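4.2 Gripper comparison

Both arms ran on the same Lokimach controller, so any blame could be laid squarely on the fingers. The Dramier gripper managed 226 of 347 picks from the bin of red pieces (Fig. 6) - a result its data sheet had not prepared us for.
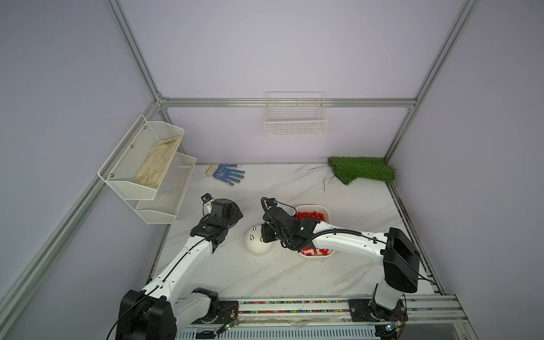 Figure 6. Two-arm cell, one gripper in the bin.

Gitau Temba objected that the bin flattered narrow fingers and that a shallower one would have told another story. We repeated the trial in August with 2 shallower bins. The story was much the same, only slower.

Last updated: 18th July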